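Vorkolier opens its doors, and its laundry robot takes its time

DRURKENT – Vorkolier has been promising a robot that tidies the living room for long enough that people here have stopped asking when. In August the company finally let the public in to look at one. The open house drew 163 visitors to its building on the edge of Drurkent, according to the sign-in sheet by the door, and most of them left with a tote bag and a few doubts.

The machine is called Güneş. It has two arms, hands with fingers instead of the usual clamps, and a job description that sounds simple: pick up what people leave lying on the sofa and the floor, then fold whatever can be folded. Vorkolier says it wants the robot in private homes, but would not give a price or a year.

Visitors were taken through in groups of 21 and kept standing at the side of a furnished demo room. The first half hour was mostly talk. Company staff explained that the hands are the hard part, that cloth is harder to handle than boxes, and that the robot works slowly by design. All of that may be true. It also happens to cover nearly every complaint a person could make after watching it.
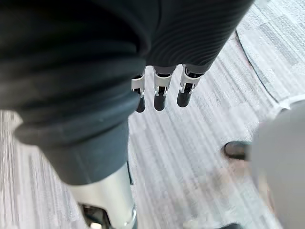 Umut Öztürkmen wanted to know what happens when there is a toddler in the room, or a dog, or just a pile of wet towels, and said he had asked twice without getting more than a promise to look into it. He added that he could do the whole job himself before the robot had made up its mind where to start, and that he would believe in it when he saw it in his sister's apartment with the TV on and toys everywhere.

The company's reply was that Güneş is meant to work while the family is out. That raises its own questions. A robot left alone for the afternoon has to deal with its own mistakes, and during the session I attended a staff member stopped it 3 times to start a task over. The reasons given were short. One was "calibration." Another was "lighting," although the blinds had not been touched all morning.

The room did it some favors, too. A sofa pushed back to the wall, a couple of pillows, fruit on a side table: this is how a home looks when company is coming, and it is a long way from how one looks at seven in the evening. Asked if the robot had been tried in a lived-in house, the presenter said testing was "moving in that direction." 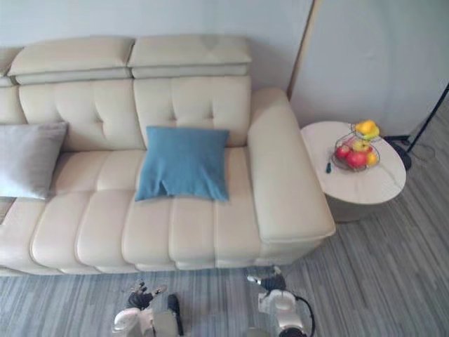
There is also the matter of who fixes it. Vorkolier plans to hand service and repairs to Lusex, a contractor better known in this area for looking after elevators. No one from Lusex was at the open house. A handout said that a service visit would be scheduled within 7 working days of a call, which is a long wait for a machine that could be parked in the middle of your living room.

Taner Türkmen, who led the afternoon tours for Vorkolier, did not dodge the point about speed. He told my group that the robot is slower than a person and will be for a good while yet. "We would like people to see it as it is now," he said. He was less direct about what the company has to show apart from the demo room, and when a woman near the front asked for the failure rate, he said those figures were not being shared.

The part everyone had come for was the cloth. To be fair to the engineers, two-handed work with soft material is tough, and people who follow the field say so as well. But the company's own flyer talks about "a full basket, folded and put away." Nothing in my session came close to a full basket, and the putting away was left for "a later version."

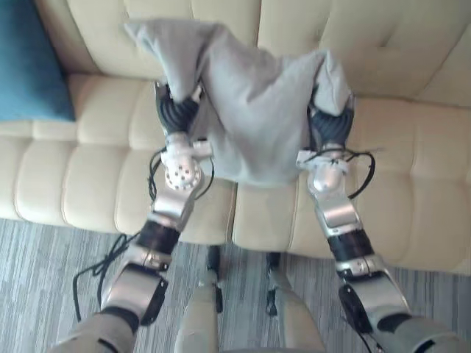
Güneş holds a gray cloth in both hands over the sofa at Vorkolier's open house in Drurkent.

Some visitors were kinder. Several parents stayed behind to ask about a waiting list, and a retired couple told me they would gladly put up with a slow helper if it saved them bending down. That is a reasonable wish, and the best case for the product I heard all day. It would be a stronger case if Vorkolier could say how often the robot gets the job done with no one standing by to restart it.

The company says it will hold another open house but has not picked a month. Sign-up will be through its front desk, and the tours will again be limited to groups of 21. Öztürkmen said he would come back if they let him bring the dog.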